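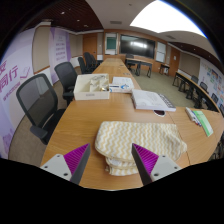 Handtuchstapel auf dem Besprechungstisch, daneben die Sortierbox

Handtücher für Teeküche so falten, dass der Stapel nicht kippt
Eingestellt von Petek, 7.8.23

Wir lagern die Handtücher für die Teeküche in einem Schrankfach, lichte Tiefe knapp bemessen. Gefaltet wird auf dem langen Holztisch im Besprechungsraum, in der Teeküche ist kein Platz. Cremefarbene Ware mit gelbem Zickzack, seit Mai im Einsatz. Im Fach rutscht der Stapel nach vorn, sobald jemand das oberste Tuch herauszieht. Liegt das an der Faltung oder am Gewebe? Und wohin gehört die runde Kante — nach vorn oder nach hinten?

Pletberg
Faltung. Längs auf die Hälfte, dann quer in 3 Lagen, die offene Kante nach innen einschlagen. Runde Kante nach vorn, so lässt sich ein Tuch einzeln greifen. Jedes zweite Tuch um 180 Grad drehen, sonst baut der Stapel auf der Bruchseite höher auf und bekommt Gefälle. Nach dem Falten mit der flachen Hand von der Mitte nach außen streichen. Tücher mit Restfeuchte nicht einlagern.

Aturent
Kauft euch einen Korb.

Eltex
Ergänzung zu Pletberg: Das Drehen stimmt, kostet aber die einheitliche Vorderkante. Wen das stört, der bildet 2 niedrige Stapel nebeneinander, alle Kanten nach vorn. Antirutschmatte auf den Fachboden, zugeschnitten auf Fachtiefe minus 2 cm. Weichspüler weglassen, er macht das Gewebe glatter und mindert die Saugfähigkeit. Vor dem Falten Stifte und Papiere vom Tisch räumen, Kugelschreiberstriche gehen aus hellem Stoff schlecht heraus.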